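4. Dispute Clauses in Small Supply Contracts

4.1 Sample and coding

The contracts studied in this section come from the files of Londetmont, a regional clearinghouse that keeps copies of supply agreements between small manufacturers and the shops that sell their goods. We drew 1,088 agreements from the housewares group. Most run to a few pages and cover low-cost kitchen items bought in repeated small orders. Agreements signed after 2020-01-02 were left out, as the clearinghouse changed its filing form on that date and the later files do not record which side supplied the first draft.

Each agreement was read for four things: whether it names a forum for disputes, whether it requires the parties to talk or mediate before filing, whether it shifts attorney fees to the losing side, and whether it limits the time to bring a claim. Two readers coded each agreement separately. Where they differed, a third reader decided. Differences were most common on the second item. Many agreements say the parties "will try to work out" a problem but set no deadline and name no procedure. We coded a clause as a pre-suit requirement only if it stated a step that a court could check, such as a written notice or a meeting within a fixed number of days.

Terms printed on the back of invoices were coded separately and are not counted here. Whether such terms become part of the contract is often the very point in dispute, and the answer varies by state and by the conduct of the parties. Section 6 returns to them.

4.2 Forum and pre-suit steps

Forum clauses were common and mostly one-sided. Where the manufacturer supplied the draft, the clause almost always named the county where the manufacturer had its office. Retailer drafts followed the same pattern in reverse. Only 58 agreements named a place tied to neither party. We found no sign that the forum was bargained over in the usual case. The clause appears in the same words in draft after draft, with the same typing errors, and in several files it still carries the name of an earlier customer.

Pre-suit requirements were less common and took two main forms. The first, which we call the notice form, requires the complaining party to send a written description of the defect or missed payment and then wait. The second, the meeting form, requires a call or meeting between persons with power to settle. The Plarnel draft, a form agreement used by several manufacturers in the group, combines the two. It calls for notice, a waiting period, and then a meeting, and it bars suit until all 3 steps are complete.

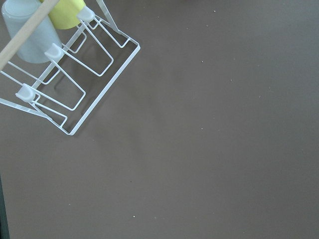

Figure 4. White wire dish rack.

The combined form raises a timing problem. If the limitations period keeps running while the parties wait, a buyer who follows each step may lose part of the time allowed for suit. The Plarnel draft does not mention tolling. Of the agreements based on it, a few had a tolling sentence added by hand or by rider. In the rest, a buyer who discovers a defect late would have to choose between filing early, in breach of the pre-suit clause, and filing late.

4.3 Fee shifting

Fee clauses matter more in this group than the size of the contracts might suggest. A disputed order may be worth less than the cost of a single motion, so the party that can recover its fees has a strong position in any settlement talks. We divided the fee clauses into mutual and one-way clauses. One-way clauses favored the drafter in every instance we coded.

Ogunleye, a distributor that appears in the files as both buyer and seller, gives a useful comparison. Its sales form has a one-way clause in its own favor. Its purchase form has a mutual clause. When it bought from Ralleveck on the seller's form, it accepted a one-way clause against itself and struck a cap of 100 dollars on recoverable costs. The file does not show what was given in return for that change.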